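4.3 Comparing two grippers on the kitchen mat 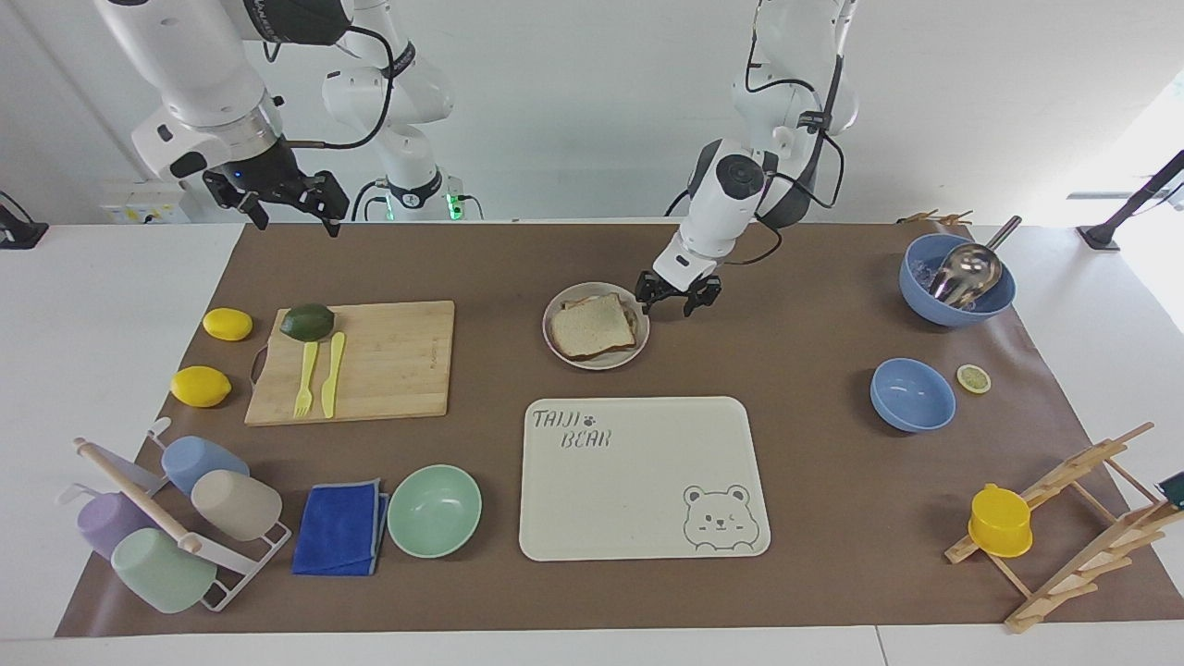
Genowefa Mazurek

Do this section after homing both arms (4.2). It tells you which pair of fingers deserves your affection before you bolt them on for good.

1. Cover the table with brown paper and clip down the back edge. An unclipped mat will follow the first lemon it meets.

2. Lay out the kitchen set. Keep the cutting board on the right arm's side and put the plate in the middle, within reach of both. Cups may go on the rack in any order you can bear to repeat.

3. Open both grippers fully, fingers pointing down, and park them clear of the crockery.

CAUTION: Check the cable loop at each wrist before you move anything. A snagged cable stops the arm with error 1412, and the manual for error 1412 tells you to check the cable.

4. Set the closing force to 69 on both controllers. The Flaron pads will take more. The bread will not.

5. Run the lemon, the avocado and the fork, in that order, with the right arm. Repeat with the left, moving the items across first.

NOTE: The yellow cutlery is plastic and lies nearly flat. If the fingers tap the board twice and come up with nothing, lower the approach height a little and try again before blaming the gripper.

6. Try the ladle last. It is metal, its handle is long, and it swings.

7. Write down every drop, including the ones you feel were unfair. Bradley Birkett's log sheet has a column for excuses; leave it blank.

8. Stop at 200 picks per gripper and wipe the pads. If the score is level, keep whichever is easier to unscrew and go on to 4.4.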